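Part-time Shop Assistant, Kirer Sweets and Papers
Stasbridge

Posted February 10, 2020

Kirer Sweets and Papers is looking for a part-time shop assistant to join the team at our Gauthier Street store. The job is 17 hours a week over four afternoons, with the chance of extra shifts during school holidays and in the lead-up to Easter. It is a permanent position with a three-month trial period.

We are a small neighbourhood shop selling bagged and loose lollies, newspapers, greeting cards and stationery. We also act as a parcel pick-up point, so part of each shift is spent at the parcel counter.

What you'll be doing

Serving customers and using the till
Weighing and bagging loose lollies
Unpacking deliveries and checking them against the invoice
Filling shelves, rotating stock and taking off anything near its best-before date
Handing over parcels and checking ID
Sweeping up, wiping down the counters and locking up at the end of the day

Our bagged lollies are our best sellers and they move quickly after school. Gummies and fruit flavours go on the low shelves where kids can reach them, and these need to be faced up several times in an afternoon. Bags should stand upright with the front showing and the oldest stock at the front. We carry 220 lines in the confectionery section, so it takes a few weeks to learn where everything goes. You won't be expected to know it all on day one.
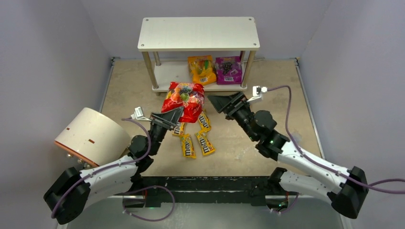

What we're looking for

You don't need shop experience, although it would help. We will train you on the till and the parcel system. We do need someone who is on time, can add up without too much trouble and is polite to customers of all ages, including when there is a line out the door.

You will need to be able to lift cartons of stock and be on your feet for most of a shift. Some deliveries come in through the back lane, where there are 2 steps and no ramp. If this would be a problem for you, please still apply and tell us — we can often swap duties between staff.

A food handling certificate is useful but can be done after you start, and we will pay for the course.

Pay and conditions

Pay is at the award rate for your age and level, paid fortnightly. Staff get a discount on everything except newspapers and parcel services. Shirts are supplied. Rosters go up two weeks ahead and we try hard not to change them after that.

How to apply

Send a resume and a short note about yourself to Alasdair Skinner, store manager, or drop them in at the shop, 317 Gauthier Street, next to Furkus Dry Cleaning. Mornings are best if you want to have a chat. Please include the name and phone number of one person who can give you a reference — a teacher or coach is fine if this would be your first job.

Please tell us which afternoons you can work and whether you have any holidays booked.

Interviews will be held at the shop in early March, and we would like the new person to start before the end of that month. Everyone who applies will get a reply.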